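Praritden hardwax oil, satin, one can, January to now

Bought to replace the mineral oil and beeswax routine on three maple butcher-block tops in the Dulville shop. Mineral oil never cures. It migrates, it lifts onto paper, and it has to be reapplied on a schedule that gets ignored when there is work to do. I wanted a finish that hardens, can be spot repaired, and does not need a spray booth.

Praritden is a two-part product. Part A is the oil and wax blend, part B is the hardener, mixed 3 to 1 by volume. Pot life on the sheet is four hours, and mine was still workable at the end of that. Cloudiness in the mixed product is normal according to the sheet and cleared after stirring. The lid on part B is poor. Wipe the rim before closing it or it will glue itself shut, as mine did in the second week.

Surface prep matters more than the application. The tops were scraped, wiped with mineral spirits until the rag came up clean, left overnight, and wiped again. Old mineral oil is the main cause of failure with this type of finish. One top had been oiled heavily for years and I expected trouble there. It took two extra solvent passes and then behaved like the others.

Sanding was 80, 120, 150, stop. The label says do not go beyond 150 and it means it. I took one offcut to 220 as a check and the color was noticeably paler and the coat thinner, with less oil held in the surface. Vacuum, then a dry microfiber cloth. Water popping between 120 and 150 is optional. I did it on two tops and skipped it on the third, and the third feels slightly rougher after its first wipe-down with water.
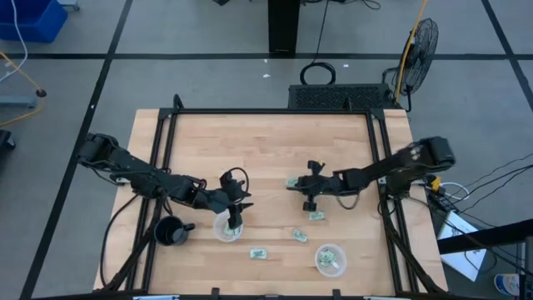
Application is by white pad. Pour a small puddle, work it in, wait 15 minutes, remove everything that has not been absorbed. Maple is dense and takes up very little, so most of what goes on comes back off. The usual mistake is leaving a film. A film stays tacky for days and then cures to a soft skin that marks with a fingernail. Use more rags than seems reasonable, and lay them flat outdoors to dry before disposal. Oil-soaked rags in a pile can self-heat and catch fire.

End grain is the exception. It drank the first coat and needed a second after 12 hours. Do the ends first so they can be recoated within the same batch.

Cure: dry to touch by the next morning at 19 C, light use after two days, full cure in seven. I kept liquids off for the full week. Smell was mild by the second day.

Sheen is where I disagree with the can. It is sold as satin. On maple, buffed as directed, it sits closer to semi-gloss, and under overhead lights there is visible glare at low angles. Buffing with a dry maroon pad on day eight brought it down somewhat. If glare is a problem, buy the matte version.
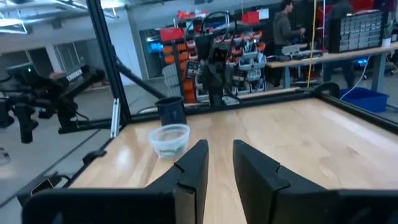
Color shift is small. The wood warms a little, less than with boiled linseed and much less than with oil-based polyurethane. For comparison, a panel finished with Gerdale wiping varnish in the same week is visibly more amber. The Gerdale is the harder film of the two and the better choice against standing water. It cannot be patched without a witness line, though, and the Praritden can. I scuffed a palm-sized area at 150, wiped on a little fresh mix, and could not find the edge of the repair a week later.

Resistance tests on a cured offcut, one hour each, covered with a watch glass:

Water: no mark.
Coffee: faint ring, gone after wiping with soap.
Isopropyl alcohol: dulled spot, did not recover. Needs a patch.
Machine oil: no mark.
Cyanoacrylate: bonds. Scrape and patch.

The alcohol result is the serious one. If benches get wiped down with IPA as a habit, pick something else or change the habit. Yatsenko soap concentrate, diluted 1 to 50, has caused no dulling so far.

Coverage was better than claimed on maple and worse on a piece of red oak. Leftover part A has kept well with the air squeezed out of a collapsible bottle. Leftover part B thickened in its own can within two months, so buy the small size.

Pros: easy repair, low color shift, no brush marks, short cure.
Cons: sheen runs high, weak against alcohol, bad lid on part B, price.

4 out of 5. Will buy again, in matte.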